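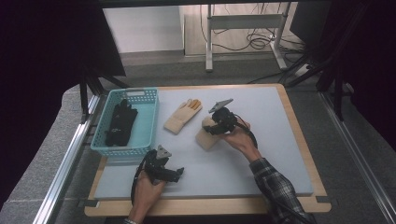

이동노동자 사고 법률지원 사업 중간보고
수신: 웨놈비 재단 사업지원팀 Kalevi Manninen 담당관
발신: 폴트덴 법률상담소 사고지원반
보고 대상 기간: 사업 시작부터 6월 말까지

1. 먼저 드리는 말씀

지난번 보고서를 읽으시고 "전반적으로 분위기는 알겠는데 무슨 일을 했는지는 모르겠다"는 의견을 주셨습니다. 다시 읽어 보니 저희도 모르겠더군요. 이번에는 접수, 상담, 합의, 소송 순으로 적고 형용사는 되도록 뺐습니다. 분량은 줄이려고 했으나 변호사 두 명이 검토하는 과정에서 각주가 본문으로 승격되는 일이 반복되어 뜻대로 되지 않았습니다.

2. 접수 현황

기간 중 접수된 상담은 191건입니다. 배달 중 교통사고, 물류창고 내 부상, 건설 현장 낙상이 대부분이고 나머지는 분류하기 곤란한 것들입니다. 분류하기 곤란한 것에는 옆집 에어컨 실외기 소음에 관한 문의도 있습니다. 해당 문의는 구청 민원 창구를 안내해 드렸는데, 구청에서 저희 번호를 안내해 다시 전화가 왔습니다. 현재 종결로 처리했습니다만 장담은 못 드립니다.

191건 가운데 실제로 사건 위임까지 간 것은 70건입니다. 나머지는 전화나 방문 상담으로 끝났거나, 서류를 가지러 간다고 하신 뒤 연락이 없는 경우입니다. 계획서에는 위임 전환율을 더 높게 잡았는데, 당시 저희가 무슨 근거로 그 숫자를 썼는지 파일을 뒤져 봐도 나오지 않습니다. 하반기 목표는 지금의 실적을 보고 다시 정하겠습니다.

상담 경로는 지인 소개가 가장 많았습니다. 예산을 들여 제작한 버스 정류장 광고를 보고 오셨다는 분도 있었는데, 자세히 여쭤 보니 정류장에서 만난 지인이 소개했다고 합니다. 이것을 광고 성과로 볼지는 담당관님의 판단에 맡깁니다.

3. 상담 내용에서 드러난 것

의뢰인들이 가장 많이 하시는 질문은 여전히 "합의서에 이미 서명했는데 어떻게 되느냐"입니다. 보험사 직원이 병실에 과일을 들고 찾아오고, 과일을 깎는 사이에 서류가 나오는 순서는 전년과 같습니다. 서명한 합의서라도 당시 예상할 수 없었던 후유증이 나중에 생겼다면 다퉈 볼 여지가 있어서, 이런 사건은 진료기록부터 받아 봅니다. 다만 여지가 있다는 말과 이긴다는 말은 꽤 멀리 떨어져 있고, 상담실에서 저희가 가장 오래 설명하는 대목도 그 거리입니다.

두 번째로 많은 문제는 근로자 지위입니다. 계약서에는 '독립 사업자'라고 되어 있는데 출근 시각, 복장, 점심시간까지 정해 주는 회사가 있습니다. 이딧콤 물류단지 쪽 의뢰인 한 분은 독립 사업자로서 지각 경위서를 일곱 번 제출하셨습니다. 경위서는 모두 보관하고 계셨고, 덕분에 지휘감독 관계를 주장하는 데 이보다 나은 자료를 찾기 어려웠습니다. 회사 측 대리인은 경위서가 '사업자 간의 우호적 서신'이라는 의견을 냈습니다. 첫 문장이 "다시는 이런 일이 없도록 하겠습니다"인 우호적 서신입니다.

세 번째는 증거입니다. 사고가 난 날에는 경황이 없고, 며칠이 지나면 CCTV 영상이 덮어쓰기로 지워집니다. 상담 첫날 영상 보존 요청서부터 보내는 방식으로 절차를 바꾼 것은 Arsalan Lodhi 변호사의 제안이었습니다. 그 전까지는 위임장, 인적 사항, 상담 기록지를 모두 갖춘 다음에 보냈으니, 영상이 남아 있는 편이 신기했습니다.

4. 합의와 소송

위임 사건 중 상당수는 협의 단계에 있습니다. 협의라고 하면 마주 앉아 이야기하는 모습을 떠올리실 텐데, 실제로는 보험사 대표번호의 안내 음악을 듣는 일입니다. 저희 사무장은 이제 그 곡을 첫 마디만 듣고도 어느 부서로 연결되는지 맞힙니다.

소송으로 간 사건은 두 건입니다.

첫째, 아이도안 건. 오토바이로 배달하던 의뢰인이 교차로에서 좌회전 차량과 충돌한 사건입니다. 상대방은 의뢰인이 과속했다고 주장하면서 근거로 "소리가 컸다"는 진술을 제출했습니다. 속도 감정을 신청해 둔 상태이고 다음 기일은 9월입니다. Mulugeta Birhane 변호사가 맡고 있습니다.

둘째, 창고 적재물 낙하 건. 사업주의 안전배려의무 위반을 다투고 있으며, 사업주는 안전교육을 했다는 증거로 서명부를 냈습니다. 서명부에는 의뢰인이 입사하기 전 달의 서명도 들어 있습니다. 필적 감정 비용이 예산에 없던 항목이라 아래 예산 부분에서 다시 말씀드립니다.

승소나 패소로 확정된 사건은 아직 없습니다. 성과 지표 양식에 '승소율' 칸이 필수 입력으로 되어 있어 0을 넣었더니 빨간색 경고가 떴고, 비워 두었더니 저장이 되지 않았습니다. 결국 0으로 제출했습니다. 패소율도 0이라는 점을 함께 고려해 주시면 감사하겠습니다.

5. 통역과 인력

통역은 Kulap Pongsiri 선생이 총괄하고 있습니다. 애초에는 상담에만 통역을 붙이는 계획이었으나 병원 진료와 보험사 면담 동행 요청이 계속 들어와 범위가 넓어졌습니다. '과실상계'를 옮기는 데 매번 시간이 걸려서 자주 쓰는 법률 용어를 모은 용어집을 만들었습니다. 용어집 초안을 본 변호사들이 한국어 설명부터 고쳐야 한다고 하여, 현재 한국어를 한국어로 번역하는 단계입니다.

야간 상담은 저녁 7시에 시작합니다. 주간보다 이용률이 높습니다. 낮에 일하시는 분들을 위한 상담소가 낮에만 열려 있었다는 사실을 저희가 깨닫는 데 한 분기가 걸렸습니다.

Ziad Mahasneh 상담원은 4월부터 사건 관리 프로그램을 맡았습니다. 기존에는 같은 사건이 엑셀 파일 세 개에 서로 다른 이름으로 들어 있었고, 그중 하나의 파일명은 '최종_진짜최종'이었습니다. 이전 작업은 거의 끝났으며, 소멸시효 만료일 알림 기능도 작동합니다. 알림은 전 직원에게 동시에 가도록 설정되어 있어 새벽에도 모두가 시효를 걱정할 수 있습니다. 발송 시각은 조정 중입니다.

6. 예산

인건비와 임차료는 계획대로 집행했습니다. 차이가 난 항목은 다음과 같습니다.

감정료: 초과. 속도 감정과 필적 감정 때문입니다. 둘 다 철회할 생각은 없습니다.
통역비: 초과. 병원 동행분입니다. 병원 대기 시간을 저희가 줄일 방법은 찾지 못했습니다.
홍보비: 잔액 있음. 하반기 정류장 광고를 하지 않기로 했습니다.
회의비: 잔액 있음. 회의는 계획보다 많이 했으나 간식 없이 했습니다.

홍보비와 회의비 잔액을 감정료로 돌리는 항목 변경을 신청합니다. 변경 신청서는 별도로 보내 드렸고, 양식이 개정되었다는 회신을 받아 개정 양식으로 한 번 더 보내 드렸습니다.

7. 어려운 점

의뢰인과의 연락 두절이 가장 큰 문제입니다. 일터를 옮기면서 번호가 바뀌고, 기숙사를 나오면서 주소가 바뀝니다. 법원은 주소가 바뀌었다는 사실을 그리 너그럽게 봐 주지 않습니다. 위임 때 비상 연락처를 두 개 이상 받고 있습니다만, 두 번째 연락처로 저희 상담소 번호를 적으시는 분이 종종 계십니다.

또 하나는 사고 브로커입니다. 병원 로비에서 명함을 돌리며 보상금의 일부를 먼저 요구하는 사람들이 있고, 개중에는 저희 상담소 이름을 대는 경우도 있었습니다. 병원 원무과에 공문을 보내고 상담소 직원은 병실을 먼저 찾아가지 않는다는 안내문을 다국어로 붙였습니다. 안내문 바로 옆에 브로커 명함이 꽂혀 있어 위치를 옮겨 달라고 요청해 두었습니다.

8. 하반기 계획

용어집은 8월에 배포합니다. 이딧콤 단지 방문 상담은 격주로 진행하되, 단지 관리사무소가 내어 준 공간이 흡연실 맞은편이라 장소를 다시 협의하고 있습니다. 합의서 서명 전에 확인할 사항을 한 장짜리로 정리한 안내물도 준비합니다. 현재 초안은 네 장입니다.

최종보고서는 12월에 제출하겠습니다. 위임 사건 목록과 지출 증빙은 첨부 파일로 보내 드리며, 의뢰인 이름은 모두 가렸습니다. 첫 번째 첨부본에는 저희 직원 이름까지 가려져 있어 수정본을 다시 올렸으니 나중에 올라간 파일을 봐 주시기 바랍니다.

폴트덴 법률상담소 사고지원반 드림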